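首页 机构概况 服务项目 讲座资料 借用须知 联系我们

仿真果蔬教具的分拣、收纳与归位
讲者备注稿

讲者：Catherine Drummond，Tirkstead教具服务部
对象：各借用点负责人、教具室值班人员、合作幼儿园教师

开场

各位同事、各位老师，感谢出席今天的交流。本次报告的主题为仿真果蔬教具的日常管理，内容限于桌面上的工作，即果蔬类小件从取出、使用、分拣到放回容器的全过程。采购预算和借用合同不在本次讨论范围内，有关问题请会后与服务部办公室联系。

（讲者提示：此处先确认后排能否听清。投影开启后室内光线较暗，翻页前请等候片刻。）

Tirkstead教具服务部现有仿真果蔬231件，分装于23个容器，由Drenard和Trekberg两个借用点共同使用。果蔬教具单件价值不高，长期以来未列入重点管理，登记方式也较为简略。去年12月集中盘点时，我们发现账面与实物之间存在差异，差异主要集中在体积较小、颜色相近的品种上。盘点结束后，服务部对整理流程作了修订，今天报告的内容即以修订后的流程为依据。

第一部分 为什么从果蔬开始

（翻页）

仿真果蔬是各类扮演游戏教具中使用最频繁的一类。幼儿园开展“小厨房”“水果店”“野餐”等主题活动时，首先借用的往往就是这一类。语言课上用它讲名称和颜色，数学课上用它讲分类和排序，康复训练中也用它练习抓握与放置。同一只橙子，一个上午可能先后出现在几种完全不同的活动里。

使用频繁带来的结果是混放。教具归还时，果蔬与餐具、布料、木块同在一只袋内的情况较为普遍。值班人员收到之后，需要先把果蔬挑出，再按品种放回。如果接收时段较为集中，后一步常被推迟，教具便以混装状态进入下一次借用。下一位老师打开容器，看到的品种与标签不符，只得临时调整教案。

服务部曾收到一份来自Drenard借用点的书面意见。意见指出，某次活动需要柠檬和橙子作颜色对比，容器标签注明为柑橘类，打开后却只有橙子，柠檬后来在蔬菜容器中找到。此类问题责任难以归于某一个人，流程中缺少一个明确的分拣环节，是我们认定的主要原因。

（讲者提示：不点名具体班级。如有人追问，说明该意见已书面答复。）

第二部分 桌面的准备

（翻页）

分拣工作应在桌面上进行，不宜在地面或柜门前完成。各借用点的条件不同，桌子的大小和材质不作统一规定，但应满足以下要求。

桌面应当平整，颜色以浅色为宜。木色桌面对多数果蔬品种均能形成清楚的对比，红色、橙色、黄色的物品放在上面容易辨认。深色桌面会使茄子、葡萄一类的物品不易看清，值班人员在收尾时容易遗漏。

桌面光泽较强时，物品下方会出现带颜色的反光。使用者习惯之后影响不大，但在为教具拍摄登记照片时应当留意，反光可能使果皮颜色看上去偏红或偏黄。登记照片建议在光线柔和的位置拍摄，必要时在物品下垫一张白纸。

桌面中央应留出一块开阔区域，供果蔬摊开。容器放在两侧或远端，开口向上，避免压住物品。Trekberg借用点早期的做法是把容器排在桌子正前方，值班人员需要越过容器去取果蔬，袖口常把边上的小件带落。后来容器移至左右两侧，操作顺畅了许多。

圆形物品容易滚动。橙子、番茄、樱桃等应先放在桌子中部，远离桌沿。桌面若有轻微倾斜，可在较低一侧放置一条折叠的毛巾。毛巾用完须取走，不得夹入容器。

桌面在使用前后均须擦拭。擦拭使用微湿软布，接缝处容易积存细屑，应顺木纹方向多擦一遍。擦拭后待桌面干燥，再摆放教具。

（讲者提示：此处可停顿，询问各点现用的桌面情况，简短记录即可，不展开讨论。）

第三部分 容器的选用

（翻页）

现有的23个容器来源不一，既有早年购入的彩色塑料箱，也有后来补充的透明容器，另有一部分随Morrison系列教具一并到货。三类容器各有适用之处，服务部目前没有统一更换的计划。

彩色容器的优点在于识别快。对尚不识字的幼儿，颜色就是标签。教师可以说“请把水果送回粉色的箱子”，幼儿能够立即理解并执行。缺点是内容物不可见，须打开或俯身查看。此外，容器颜色与物品颜色相近时，小件落在箱底不易被发现，例如红色容器中的草莓、樱桃。值班人员在清空红色容器时，应用手沿底部四角摸一遍。

透明容器便于从侧面查看，适合存放需要经常核对的品种。使用一段时间之后，透明壁面会出现划痕，透明度下降，应在巡查时予以记录。透明容器的边缘通常较厚，搬动时请双手持握边缘下方。

侧壁倾斜、上宽下窄的容器可以相互套叠，空置时节省柜内空间。但须注意，装有物品的容器不得套叠，以免上层容器的底部压坏果蔬的叶片和果蒂。盘点中发现的破损件，相当一部分是叶片折断，均与堆压有关。

容器标签统一贴在正面上沿下方。标签内容包括类别名称、编号和应有件数。应有件数一栏由服务部填写，借用点不得自行更改。如发现实际件数与标签不符，请填写差异单，放入容器内，随后通知服务部。

选择容器时还应考虑深度。果蔬叠放超过三层，下层物品就不容易看到，幼儿取用时会把上层全部翻出。深容器可以改放体积较大的品种，如南瓜、卷心菜，小件则改用浅容器。

（讲者提示：有老师可能询问能否使用布袋。答复：外出活动可以临时使用，入柜存放不可以。）

第四部分 分类标准

（翻页）

分类标准是本次修订中讨论时间最长的部分。曾有三种意见：按颜色分，按大小分，按品种分。

按颜色分，幼儿参与最容易，但颜色跨度大的物品难以归入。有的果子上半部偏黄，下半部深红，放入红色一类或黄色一类均有道理，每个人的判断不同，放回的位置也就不同。

按大小分，对存放空间最有利，但与教学活动的需要脱节。教师备课时考虑的是水果、蔬菜，很少以大小作为选择依据。

按品种分，需要使用者具备一定的识别能力，登记最为清楚。经过比较，服务部确定以品种为主要标准，颜色作为容器识别的辅助手段，大小只在同一品种内部使用。

品种分类中有几处容易混淆，请各位留意。

番茄在植物学上属于果实，在教学活动中多数归入蔬菜。现行标准将番茄列入蔬菜类。部分外形扁圆、带棱的番茄与柿子十分接近，须结合登记照片确认。确认不了的，放入“待定”容器，由服务部统一处理，请勿凭印象归类。

柠檬与橙子同属柑橘类，放入同一容器。柠檬两端较尖，卧放时较为稳定；橙子呈圆形，容易滚动。同放时先放柠檬，后放橙子。

草莓、树莓、樱桃列入小件水果。小件水果的丢失率高于其他品种，每次归还均须单独核对。草莓的绿色萼片若有松动，应当场登记，勿自行粘贴。

桃子、油桃和部分苹果颜色相近，表面带有红色晕染，远看难以区分。可以查看果蒂处的凹陷和侧面的纵沟。盲目依赖颜色，是盘点中错放较多的一个原因。

各借用点在实际工作中如遇到其他难以判断的品种，可以先行拍照登记，积累到一定数量后一并报送。服务部将在下一版分类表中逐项明确。

（讲者提示：分类表放在签到处，会后自取。数量有限，每个借用点一份。）

第五部分 分拣与归位的步骤

（翻页）

修订后的流程从接收开始，到容器入柜结束。下面按顺序说明。

接收。值班人员收到归还的教具后，先将全部内容移至桌面，不得在袋内翻找。移出时动作宜轻，避免物品相互碰撞。袋子翻面检查后放到一旁。

摊开。把果蔬在桌面中央摊成一层，彼此之间留出可以伸手取放的距离。相互遮挡的物品应略加移动，使每一件都能看到。前后重叠的小件，是核对时最常见的遗漏来源。

初检。查看有无破损、脏污、缺叶、掉漆。有问题的物品单独放在桌子一角，暂不归位。需要清洁的，用微湿软布擦拭，晾干后再处理。仿真果蔬内部多为空心或泡沫，不得浸泡。

分拣。按品种逐件拿起，放入对应容器。每次只拿一件，拿稳后再移动，到达容器上方后放低再松开，不要从高处投入。抛投会使表面产生凹痕，也会给在场的幼儿作出不恰当的示范。建议先分大件，再分小件。大件移走之后，小件在桌面上更容易看清。

核对。分拣完毕后，对照标签上的应有件数检查每个容器。件数相符的，盖好或归位；不符的，填写差异单。

清桌。检查桌面、桌下及椅面，确认无遗留物。擦拭桌面。

入柜。容器按编号顺序放入柜内，标签朝外。

全部流程在一般借用量之下，10分钟内可以完成。Drenard借用点试行后反馈，初期用时较长，主要耗费在分类判断上，值班人员熟悉分类表之后，用时明显缩短。服务部不以用时作为考核内容，请各位以准确为先。

（讲者提示：可在此处作现场演示。演示用物品为柑橘类和小件水果各若干，容器两个，事先摆好。演示时放慢动作，口头说明与动作同步。）

第六部分 幼儿参与

（翻页）

整理本身具有教育价值。多数合作幼儿园已将收拾教具纳入活动的最后一个环节，我们支持这一做法，并提出以下建议。

指令应当具体。“收拾干净”对幼儿来说过于笼统，“请把柠檬放进左边的箱子”更容易执行。一次只给一项指令，完成之后再给下一项。年龄较大的幼儿可以接受包含两个条件的指令，例如“请找到黄色的水果，放进透明的箱子”。

容器位置应固定。在一次活动中途更换容器的位置，会使幼儿已经形成的顺序被打乱。如确需调整，应在开始之前告知。

两名幼儿在桌子两侧同时收拾时，可以分配不同的品种或不同的区域。都向桌子中央伸手容易发生碰撞和争抢，教师应在旁引导，约定先后次序。

允许放错。幼儿将番茄放入水果容器，属于合理的理解，教师可以借此说明分类的不同方式，待活动结束后再行调整。归还之前由教师作最后核对，这项工作不能交由幼儿完成。

对于手部力量较弱的幼儿，应优先提供表面略有纹理、尺寸适中的品种。带细密凹点的柠檬和橙子较为适合，表面光滑的苹果和番茄容易滑脱。抓取位置以果实中段为宜，拇指与其余手指从左右两侧相对用力。拎住叶片或果蒂提起物品的习惯应及时纠正。

小件水果不提供给三岁以下的幼儿使用，此项为安全规定，各借用点必须执行。

（讲者提示：最后一句须原文读出，不作改动。）

第七部分 记录与交接

（翻页）

记录的目的在于使下一位使用者了解教具的状态。现行表单共有3种：借出单、归还单、差异单。借出单和归还单随教具流转，差异单留存于容器内，直至问题处理完毕。

填写时，品种名称以分类表为准，不使用俗称。颜色描述尽量具体，例如“黄中带红”优于“彩色”。破损描述应写明部位，例如“叶片折断”“果蒂脱落”“表面划痕”，避免只写“坏”。

照片是文字记录的补充。拍摄时应使物品完整、清楚，必要时增加一张近照，显示表面纹理和果蒂。桌面全貌的照片用于说明摆放情况，近照用于说明单件状态，两者不能相互替代。

两个借用点之间调拨教具时，由调出方完成分拣和核对，调入方在接收当日复核。Trekberg借用点曾提出由服务部统一复核，考虑到运输路线，暂未采纳。

Morrison系列教具因附有专用清单，交接时须将清单一并移交。清单遗失的，请向服务部申请补发，不得以手写清单代替。

第八部分 桌面照片

（翻页，依次放映以下三张，放映时讲者移至屏幕左侧） 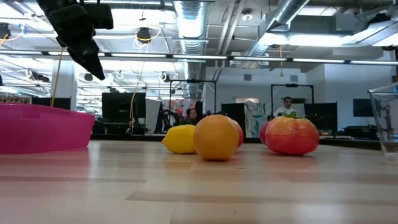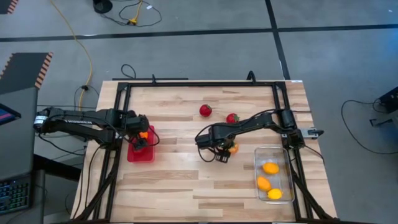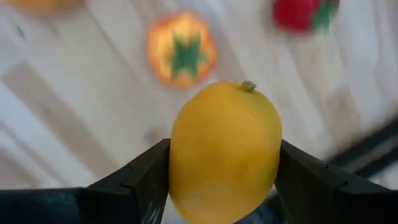

本页最后修改：2020-02-13

放映要点。第一张请各位注意果子之间的位置关系。橙子在前，柠檬侧卧在它的左后方，右端被橙子挡住；橙子右后侧还露出一段红色果子的边缘。再往右，外形似番茄的一件带有绿叶，旁边也有一件被部分遮挡。按照第五部分的要求，摊开时应将这几件再拉开一些。粉色箱子在桌子左边，透明容器在右边，中间留有较大的空处，容器分列两侧的做法可以参照。

同一张照片中，桌面反光也比较明显。粉色箱子前方和几件果子下方的木面上都带有颜色，与第二部分所说的情况一致。似番茄的那一件上半部黄橙相间，下半部偏深红，可以用来说明单凭颜色分类的困难。

第二张请看桌面和红色箱子。桌面由窄木条拼成，浅米色与浅棕色相间，红色放在上面十分醒目。两颗草莓样的红色果子在较远的一侧，绿色顶部可以辨认。讲到此处，可以请听众回答：如果把这两颗放进红色箱子，清空时应当怎样检查。答案在第三部分，即沿底部四角摸一遍。另有一件橙黄色、带红晕的圆形果子，仅凭照片难以确定品种，按规定应归入“待定”。

第三张是柠檬的近照。玩具柠檬的表面有细小凹点，顶端略偏右有一小段灰绿色果蒂，果身下部未能拍全。作为说明果皮纹理和果蒂状态的近照，可供参考；如用于破损登记，还应补拍底部。夹持的位置在果身左右两侧，与第六部分关于抓取位置的说明相符。

（讲者提示：三张照片放映时间不宜过长。听众如要求重看，可在问答环节返回本页。）

第九部分 常见问题

（翻页）

以下问题由各借用点事先提交，服务部作了归并。

关于容器不足。部分借用点反映，分类细化之后容器不够用。请先检查是否有套叠存放的空置容器，再检查是否有同一品种分占两个容器的情况。两项核查之后仍有不足的，可以填表申请，服务部将在现有23个容器之间先行调剂。

关于真果与仿真果同桌。个别活动需要真实水果作对照，原则上允许，但真实水果不得放入教具容器，活动结束后由教师带走。分拣应在真实水果离开桌面之后进行。部分仿真果制作较为逼真，曾有真实柠檬误入容器的先例，发现时已经变质，容器经清洗后方才恢复使用。

关于气味。新到教具可能带有塑料气味，应开盖放置于通风处，气味消散后再行借出。请勿使用香水或空气清新剂遮盖。

关于消毒。常规情况下以擦拭为主。借用班级出现传染性疾病时，该批教具暂停流转，由服务部统一处理，借用点不要自行喷洒消毒液。消毒液可能使表面颜色脱落，红色和绿色部分尤其容易受影响。

关于缺件赔偿。缺少的物品在下一次借用前找回的，差异单予以注销。未能找回的，按借用须知办理。服务部希望各位如实填写，目前缺件中有相当部分后来在其他容器内找到，如实填写有助于尽早查清去向。

关于分类表的张贴。分类表可以贴在柜门内侧，也可以放在桌边，不应压在容器下面。旧版分类表请一律撤下，两版并存时值班人员无所适从，Drenard借用点已经发生过此类情况。

关于值班人员更替。新到岗人员应在熟悉流程的同事陪同下完成一次完整的接收和分拣，之后方可单独值班。陪同人员无须代为操作，在判断品种时给予提示即可。

第十部分 下一步安排

（翻页）

服务部将对231件果蔬逐件补拍登记照片，先从柑橘类和小件水果开始。补拍期间，相应的容器可能暂停借用，具体安排另行通知。请各借用点提前整理好待拍的物品，清洁后装入原容器，不要混入其他类别。

容器标签将随补拍工作一并更换。新标签增加一小幅照片，便于幼儿和不熟悉品种的人员辨认。旧标签揭除后应清理残胶，残胶容易粘附灰尘，也会弄脏相邻的容器。

待定容器中的物品，服务部将集中辨认一次，结果写入新版分类表。各位如持有Morrison系列的旧版清单，请在此之前交回，供核对品种名称使用。

餐具类和布料类教具的整理办法正在起草，体例与果蔬类相同。起草过程中如需征求意见，将以书面形式发至各借用点。

问答环节

（讲者提示：先请Trekberg借用点发言，该点此前提交的问题较多。涉及采购的问题请转至服务部办公室。现场无法答复的，记录提问人所在借用点和问题内容，会后书面回复。）

（讲者提示：散场前请将演示用的果子和两个容器核对后装箱，分类表余份带回。签到表由讲者收存。）

上一篇 下一篇 返回讲座资料列表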